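4. Arranging the work table

This section explains how to prepare the small table with the metal lattice top before you sort your papers and stationery on it. You need 2 people only if the table must be carried to another room.

4.1 Put the table on a flat, hard floor. Leave 90 cm free on the side where you will stand.
4.2 Press lightly on each corner. If the table moves, turn the foot screw under that leg until it stays still.
4.3 Lay the large flat items at the far side of the top.
4.4 Put the folder on them. It may lie partly over the item under it.
4.5 Place the box at a corner, and keep all its sides on the lattice.
4.6 Lay tools with a metal tip near the front edge – the tip must not go down through the openings.

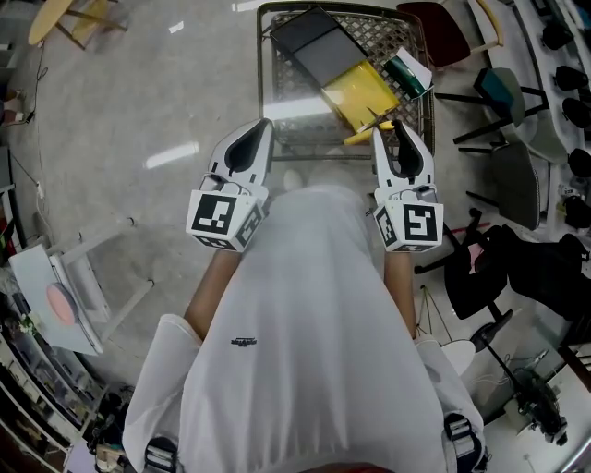
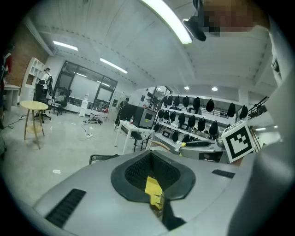
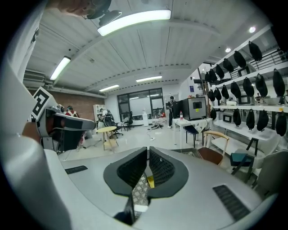 Fig. 4. Work table with items on the lattice top (first picture); the room with its round side table (second and third pictures).

CAUTION: Do not put more than 3 kg on one corner of the lattice.

CAUTION: Keep cables on the floor away from the table legs and from the place where people walk.

Note: Small things such as paper clips can fall through the lattice. Put the Neltov tray insert under them, or use the round side table for this work.

4.7 When you finish, take off the box first, then the folder, then the flat items. Wipe the lattice with a dry cloth, and go along the diamonds in one direction and then in the other.

For a missing foot screw, please write to Dilek Tuncer at the Neltov parts desk.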